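Chapter 7
Sleeping in Hot Places: Mats, Cloth and Moving Air

After you read this chapter you should be able to say how a body loses heat at night, and why the surface under the sleeper matters as much as the air above.

7.1 A town without cool nights

Rovamport is a harbour town of low houses. In the warm season the walls take in heat during the whole day and give it back slowly after sunset. The inland district of Arer stands 307 metres higher and its nights are more pleasant, but most families work near the water and cannot move there.

A household survey in Rovamport, finished in December, asked 3,000 people what they change first when they sleep badly. The most common answer was the bedding. Windows came second. Fans came only third, partly for the cost of electricity.

A sleeper loses heat in four ways: by contact, by moving air, by radiation and by sweat that dries on the skin. A thick soft mattress weakens the first two on the whole underside of the body. The foam closes around the back and holds a layer of warm, damp air. A firm mat keeps the skin higher, and some air can pass along the joints.
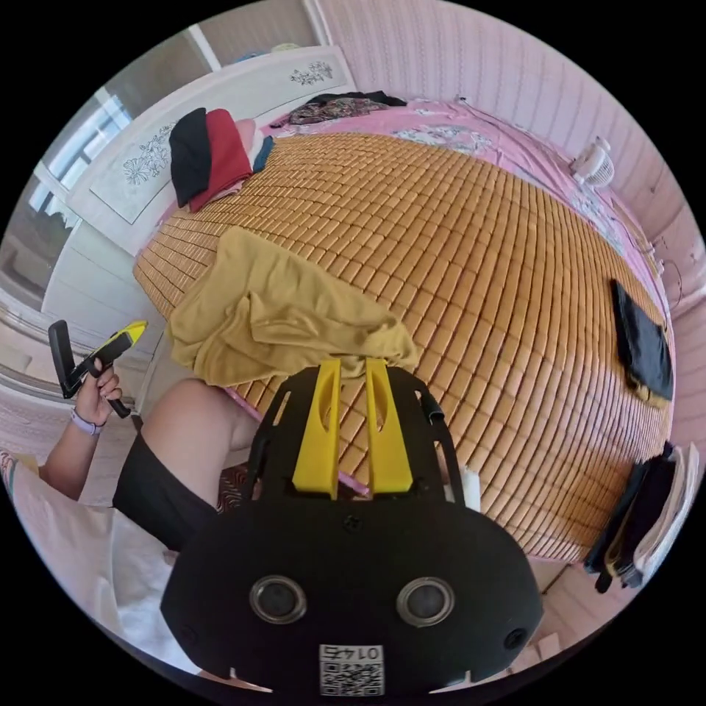 Figure 7.1 A woven bamboo sleeping mat used as a bed covering.

Bamboo does not make cold by itself. It feels cool at first touch, and later it reaches nearly the temperature of the skin. Its advantage in the later hours is that it does not hold the body so closely as foam does. Students often mix up these two effects, so we treat them separately in section 7.3.

7.2 What the sleeper wears

Cloth is the second layer. In the Mowat trials, 100 adults slept in light cotton on one night and in a thicker blend on another. Many preferred the cotton, also on nights when they had sweated more. A loose garment lets air enter at the neck and the sleeves.

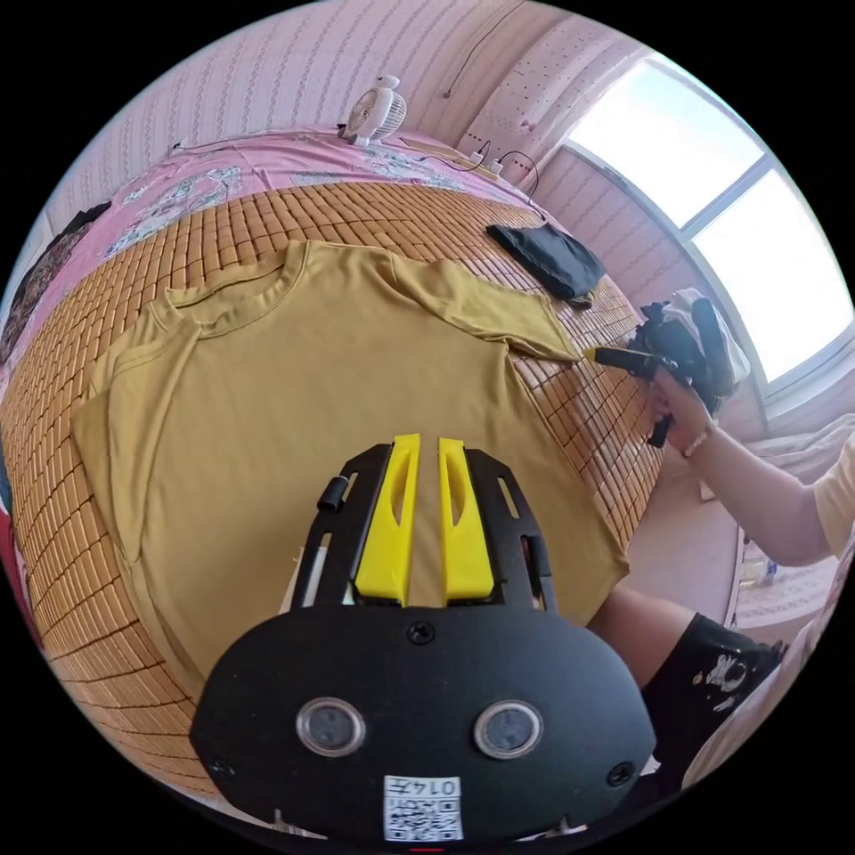

Figure 7.2 Short-sleeved T-shirt with round neck, laid out on a bamboo mat.

Before you continue, read the table of Gandeck night temperatures in the appendix and mark the hours in which the air is warmer than 28 degrees. You will need these hours in section 7.3.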